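7. When an arm stops in the middle of a job

Sooner or later one of your arms is going to quit on you with its gripper hanging over something breakable. It happened to me in my first month with the Ronari pair, and I did nearly everything in the wrong order. So I wrote this section with Hauwa Okeke, who looks after the arms at our Ulcombe site and has cleaned up after me more than once.

What I'm talking about is the stall fault, code 30 in the log. The controller decides a joint is pushing harder than it should and freezes that arm where it is. The other arm finishes its current move, folds back to its rest pose and waits. That's normal, so please don't go hunting for a second fault on the folded arm (I lost most of a morning to that).

CAUTION: A stalled arm is still powered. If you cut the power, the joints go slack and the whole thing drops onto whatever is underneath. I broke two glasses and cracked a fingertip this way.

7.1 Before you touch anything

1. Press Hold on the operator screen. Don't use the red stop button unless a person is in danger, as it cuts power to both arms.

2. Wait for the Hold message to show for both arms. If only one shows up after 8 seconds, press Hold again.

3. Look at the table from the side, down at gripper height. You want to know what the stalled gripper could hit if it sagged, and whether it has hold of anything.

4. Follow the cable on the stalled arm from the base to the wrist with your eyes. Most of my stalls came from a cable that had pulled tight around the elbow, and you can spot that without getting near it. A nice high arch is fine.

Note: Leave the cups and cloths where they are for now. I know, you want to tidy up! But reaching under a stalled arm is how Hauwa got the bruise she likes to show new people. 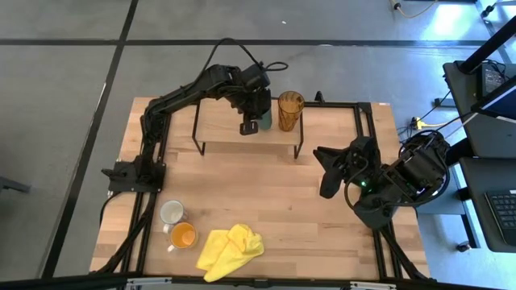

7.2 Freeing the stalled arm

5. Put one hand under the forearm and take its weight. With a tall glass nearby, get a second person to stand at the far side and watch the gap.

6. Choose Release, then the arm you're holding. Check left and right twice - they are named from the operator's side of the table.

7. Lift straight up until the fingertip clears the tallest thing on the shelf, then swing the arm back toward its own base. Don't drag it sideways first.

8. Choose Lock, and only then let go.

CAUTION: If the arm feels heavy on one joint and light on the others, stop lifting, lock it where it is and get help. That points to a brake problem, and section 9 covers it.

7.3 Starting up again

9. Now you can clear the table. Check the cable ties at the elbow and leave enough slack for a full bend.

10. Run the slow test on the arm that stalled, by itself, with nothing on the table. If code 30 comes back in the first 6 moves, leave the arm locked and save the log before you restart the controller. Restarting wipes it.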